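Section 3: Recording Two-Hand Pick-and-Box Demonstrations
May
Prepared by Ettore Amato; reviewed by Gianni Rinaldi
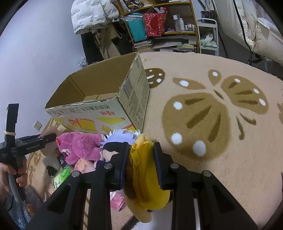 The Farina task set covers moving mixed soft goods from a floor pile into an open container, using two hand-held grippers worked by one operator. Each recording is one demonstration, and the learning system treats it as a complete example from first motion to last. Grip quality matters more than speed. A soft item should sit between both finger pads with its bulk centered, as the yellow plush keychain sits between the pads, and neither pad should close on the zipper or the metal ring alone. The container stands open behind the pile with its flaps folded outward, so that the approach path of either gripper stays clear. The second gripper is held at the left, near the work but outside the closing path of the first.

3.1 Before you start

1. Charge both grippers and confirm that the status page in Kudus lists them as Left and Right. If the two are swapped, correct the assignment before recording. It can't be changed afterward.
2. Wipe the finger pads with a dry cloth. Do not use alcohol.
3. Check that any cable runs away from the pile and behind the operator's wrist.
4. Open and close each gripper fully three times. The opening value in Kudus should return to the same reading each time. If it drifts, run the jaw calibration in Section 2.

Note: A rubber band or tie used to secure a part must not cross the camera window or touch a moving joint.

3.2 Laying out the work area

1. Place the container on the floor within reach of both hands. Fold every flap outward and press it down.
2. Empty the container completely.
3. Put the items in a loose pile in front of the container. Mix sizes and shapes. Items may overlap or lie partly under one another.
4. Leave ordinary furniture, rugs and clothing where they are. Varied backgrounds are wanted in this set.
5. Remove anything that shows a name, an address or a face.

Caution: Do not include glass, open liquids or items with exposed pins. The pads close with enough force to crack thin plastic.

3.3 Recording a demonstration

1. Hold both grippers open above the pile and keep still until the Kudus timer starts.
2. Choose one item. Approach it from above or from the side, with the pads parallel to its longer faces.
3. Close until the item stops shifting between the pads. With plush items, a slight bulge above the pads is acceptable.
4. Lift straight up before moving toward the container. Dragging an item across the pile teaches the system to disturb its neighbors.
5. Lower the item past the rim, then open the gripper. Do not throw or drop from height.
6. Repeat with the next item. Change hands when the item lies closer to the other gripper.
7. When the floor is clear, return both grippers to the starting position, hold still, and press Stop.

A single demonstration may run up to 240 seconds. Kudus ends the file at that limit, and a file ended this way is marked incomplete.

Note: If an item slips, pick it up again and continue. Recoveries are useful examples. Enter "slip" in the comment field.

Caution: Never use a bare hand to adjust an item while recording. Stop the file, fix the layout and begin a new one.

3.4 Changing the layout

Rebuild the pile after every demonstration. After 13 demonstrations, move the container to a new position or turn it to show another side. Printed sides may face any direction, including upside down. Replace at least three items at the same time. Deformable items with small hard parts, such as zippers, rings and buttons, should stay in the mix throughout the set.

The target for one Farina set is 1000 accepted demonstrations. Rejected files do not count toward the total but should be kept until the review is closed.

3.5 Checking and uploading

1. Open the file in the Kudus viewer and play both gripper views.
2. Confirm that the pads stay visible in each gripper's own view for the whole recording.
3. Compare the opening trace with the video. The trace should flatten at the moment the pads meet the item. A delay between the two means the clocks were out of step, and the file must be rejected.
4. Set the status to Accepted, Slip or Rejected.
5. Upload to the Canero folder for the current month. Do not rename files.

If the upload stops, leave the grippers switched on and select Resume. Files that fail a second time go to Gianni Rinaldi with the error code from the log. Error codes are listed in Section 5.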